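4. Table Surfaces and the Choice of a Place to Work

4.1 What people wrote down

We come now to the part of the study that gave us the most pleasure to carry out, and also the most trouble to write up. The earlier sections dealt with lighting and with noise, both of which can be measured by anyone with a patient afternoon and a meter. Table surfaces are a different sort of matter. A person who sits down at a pale table and spreads out her papers has made a choice, but she may have made it for the table, for the window behind it, or for the friend who was already sitting there, and she may not be able to say which if you ask her. We did ask, and the answers were generous and sometimes very long.

Readers will remember from Section 2 that the study covered four shared workrooms, at Tretcombe, Flellside, Lucero and Wallell, all open to local people without an appointment. Each room had a mix of dark and pale tables before we arrived, and we changed nothing about them. Cards were left beside the sign-in book, and anyone who used a table was invited to fill one in before leaving. The last cards were collected on 2 September 2024, by which time we had 2,638 of them, a good many with coffee rings, two languages on the one card, or a drawing where the comments should have been. Every card that named a table was kept in the analysis, drawings and all.

The card asked for the table used, the kind of work done, and anything the person cared to add. We had worried beforehand that the last of these would be left blank, and at Wallell it mostly was. At Tretcombe people filled the space and went on over the back.

4.2 Pale and dark

The plainest finding is that people doing work with their hands went to the pale tables. Sewing, mending, model making, sorting beads or seeds or stamps, taking a clock apart: all of this drifted toward light wood whenever there was a place free, and sometimes when there was hardly room for an elbow. The reason most often written on the cards is the one any grandmother could have given us, namely that a small thing is easier to find again on a pale surface. One person at Lucero, who repairs spectacles for her neighbors, wrote that she had "lost more screws to that brown table than to the carpet," and we have thought of her often while preparing this section.

Readers and writers were less settled. At Tretcombe and Wallell they leaned toward the dark tables, and several mentioned glare, especially in the late afternoon when the sun gets in low on the west side. At Flellside the same people seemed perfectly happy with either. We first took this for a difference in the wood, and spent a good part of August comparing finishes, until one of the regular users pointed out that the Flellside windows face north and the sun never reaches the tables at all. We mention this partly to thank him and partly as a caution to ourselves.

Dark surfaces had one set of loyal friends whom we had failed to expect, and those were people working with white paper patterns. A tissue pattern laid over pale wood is hard to see at the edges, they told us, and one cuts into it or past it. On a dark table the edge shows up clearly. So the general rule about handwork and pale tables should be read with that exception in mind, and very likely with others that our cards did not happen to catch.

4.3 Marks, scratches and other signs of use

A second theme came up so often in the comments that we went back and coded for it separately. People notice wear. They notice it more on some tables than on others, and they draw conclusions from it about what they are allowed to do. A table with old knife marks and a spot of dried paint was described again and again as a table where "you can get on with it." A table in good condition was described as being for laptops, for homework, for the crossword — for things that leave nothing behind.

This was followed up in the mailed questionnaire. We sent out 300 copies and had 91 back, which is fewer than we hoped for, and the people who did reply were plainly the keen ones, so the answers should be taken with that in mind. Still, they agreed with the cards on this point. Many of those who replied said they would hesitate to start a messy job on a clean, pale table even if a notice told them it was fine. A few said the notice would make it worse.
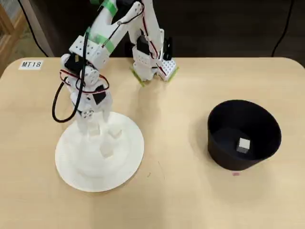 Figure 1. Light wooden tabletop of the kind classed as "pale" in the coding.

The classing itself was done by eye. Two coders worked separately with a set of paint cards and then compared their lists over lunch, and where they disagreed the table was looked at again in daylight. The only lasting quarrel was over a honey-colored table at Wallell, which one coder held to be pale and the other held to be dark with equal conviction. We have left it out of the comparisons above, though its cards are still in the total.

4.4 Some limits

There is much here that we cannot separate. Pale tables stood nearer the windows in Tretcombe and in Lucero, and we would be foolish to claim that the color of the wood did all the work that daylight may have been doing. Habit matters too. One gentleman at Lucero filled in a card for the same dark table on every visit and gave as his reason, each time, that it was where he sat. It would be a pity to lose an answer like that in a column of figures, and we have tried to keep room for it.

We also cannot say much about size. Larger tables draw groups, groups make conversation, and conversation sends the quiet workers elsewhere whatever the surface may look like. A fairer test would set tables of equal size side by side in the same light and let people choose over a full winter. Domingo Insaurralde has drawn up a plan for doing so at Tretcombe, where the room is long enough and the people who run it have been kind about our coming and going, and his draft protocol is given in Appendix C.

Chairs are taken up in Section 5. Several people wrote to us about the chairs at greater length than about anything else, and with a good deal more heat.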